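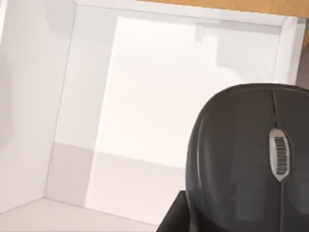 Which gripper for a sim arm – two fingers or suction?

I'm trying out grippers for a tabletop setup in simulation and I keep going back and forth. So far it's the Jilside two-finger and the Mivus suction cup, same arm, same wrist camera. The mouse in the white box is my headache. Jilside got it 265 times out of 672, Mivus did a bit better but hates the scroll wheel. Anyone been through this?

Answer 1
Suction. Always suction.

Answer 2
I had the same fight in October! Before you swap anything, look at your approach angle – mine was coming in too low and the finger kept ending up jammed against the side of the mouse. I tilted the wrist around 30 degrees and things got a lot calmer. Also try it on a mixed bunch of stuff, tissues and mugs and so on, and don't judge by the mouse alone (suction on a tissue is a sad thing to watch).
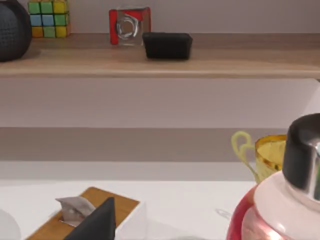 Wrist view with the finger by the tissue box, yellow mug and bottle over on the right

Answer 3
Which controller? I dropped Clutonero for Šimek and my two-finger stopped overshooting.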